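About Pokby

Pokby is a shared workshop for people who build robots and automation at home. It was started by Nattawut Chareonsuk and Mounir Samir, who had each been making grippers on a kitchen table and wanted a drill press. The workshop now has 26 members and occupies 2 rooms behind the former Tazi print shop.

What we build

Most projects are small: linkage arms, feeders, sorting rigs, end tools for handling household objects. The longest-running one is Cinduron, a parallel-jaw gripper design maintained by Ermira Papadopoulos. Its drawings are revised every March and kept in the shared folder. Members are free to modify them, provided the change is logged with the part number and the reason.

The front room is for assembly and handling work. The back room, which we call Otalora after the name on its old door, holds the printers, the saw and the bench supplies. Printing is booked in blocks. Long prints start after 6 p.m. - the compressor shares that circuit during the day.

How we work

Parts are printed first, fitted dry, then measured. Anas Benjelloun keeps the tolerance sheet for pivots and rails. A linkage that binds goes back to the drawing. We do not file parts to fit, except on prototypes marked as such.

Handling work uses ordinary objects: cups, boxes, folded cloth, tableware. Plates are a standard item. The rim is thin, the face is smooth, and a pad that holds a box well may let a plate rotate. Grip position is noted along with the pad material.

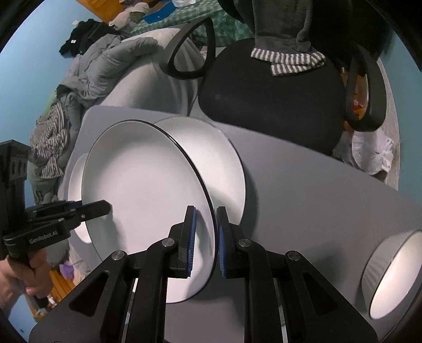 Do I need my own tools to join?

Hand tools are supplied, and so are calipers and a soldering station. Members bring their own filament, motors and controller boards.

Membership and contact

New members complete a bench induction with Moataz Shawky before using the saw. It takes one evening. Storage is one crate per member, labeled, on the shelving in Otalora. Requests for a second crate go to Mounir.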